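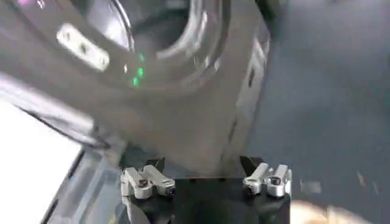

One reader in Gurkuscombe wrote in to ask why recipe cards set up at home come out a different size when the file is printed at the library. The margins move, the last two lines of the method jump to a second sheet, and the fractions turn into little boxes.

Nearly always it is the font. If the second computer hasn't got the one you used, the word processor picks another without telling you, and the new one may be wider. Before you send a recipe anywhere, export it as a PDF with the fonts embedded. In LibreOffice Writer go to File, Export As, Export as PDF. Keep the ordinary file as well, so you can still edit it.

Other things worth knowing for kitchen cards and labels:

Paper size. Check Format, Page Style before typing anything. A template downloaded from abroad is often set to Letter, and on A4 it will print with an uneven gap at the foot.

Scaling. In the print box choose 100% or Actual size. "Fit to page" shrinks everything slightly. You won't see it on a letter, but on a sheet of jar labels the bottom row will miss its stickers.

Test sheet. Print labels on plain paper first, lay it over the label sheet and hold both up to a window. If the text is off, change the top margin in the page settings and print another plain one.

Fractions. Type 1/2 and a space and most programs will change it to ½. Thirds are less reliable. Use Insert, Special Character, and pick a font that has them. I use Caron for headings and something plainer for quantities, as the Caron thirds are hard to read at arm's length.

Degree sign. On Windows hold Alt and type 0176 on the number pad. On a Mac it's Option, Shift and 8.

Units. Put a non-breaking space between the number and the unit (Ctrl, Shift and Space) so that 300 g doesn't split over two lines. The same goes for 1000 ml, or write 1 litre.

Columns. Don't line up ingredients by pressing the space bar. Set one tab stop, or use a two-column table with the borders turned off.

Size of type. 14 point is comfortable on a card propped behind the hob. Anything under 11 and you'll be picking it up with floury hands.

Names for files. Put the dish first, then the month: plum-chutney-september. They sort themselves and you can find last year's.

Ink. Inkjet labels smudge in the fridge. Let them dry overnight, then cover with clear tape, going a little past the edge on each side.

The Zenia label template has been updated and now has a line for the use-by date. The Bomby one is unchanged.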